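**Ticket 703 - Édition numérique du Mahabharata, livre 7 : numérotation des strophes décalée**

Ouvert le : 15 avril 2025
Signalé par : Mirjam Hollenstein
Application : Flarent (lecture et annotation)
État : résolu, vérification en cours

**Symptôme**

Dans le Drona Parva, les renvois du glossaire tombent sur la mauvaise strophe. Un clic sur « Abhimanyu » ouvre un passage situé sept strophes trop loin. Le texte sanskrit s'affiche correctement, la traduction aussi. Seuls les liens sont faux.

**Essais**

1. Cache vidé, application relancée : aucun changement.
2. Même livre ouvert sur Bangera : même décalage. Le lecteur n'est donc pas en cause.
3. Livres 6 et 8 contrôlés : renvois corrects.
4. Export du livre 7 en texte brut - les numéros sont justes jusqu'au chapitre 40, puis le décalage commence.

Le tirage papier annoté a servi de référence pour le contrôle du chapitre 40. Il est rangé au bureau avec les autres volumes et peut être consulté sur demande. 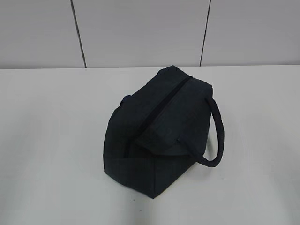 *Sac en tissu bleu marine très foncé, fermeture à glissière fermée.*

**Cause**

Le fichier importé en décembre depuis Loltano compte les formules d'introduction (« Sanjaya dit », « Dhritarashtra dit ») comme des strophes à partir du chapitre 40. L'ancien fichier les laissait sans numéro. Le glossaire a été recalculé sur le nouveau fichier, mais l'affichage suit toujours l'ancienne numérotation.

**Correction**

- Formules d'introduction exclues du comptage dans le script d'import.
- Index du glossaire régénéré pour le livre 7 uniquement.
- Copie de l'ancien index conservée sur Mirkatside.

Après régénération, « Abhimanyu », « Jayadratha » et « Ghatotkacha » ouvrent les bons passages. Les signets posés par les lecteurs n'ont pas été touchés : ils sont liés au texte et non au numéro.

**Reste à faire**

- Relire les renvois vers les variantes du Nord, qui passent par une autre table.
- Prévenir les lecteurs qui ont cité des numéros du livre 7 depuis décembre.
- M. Hollenstein confirme de son côté, puis clôture du ticket.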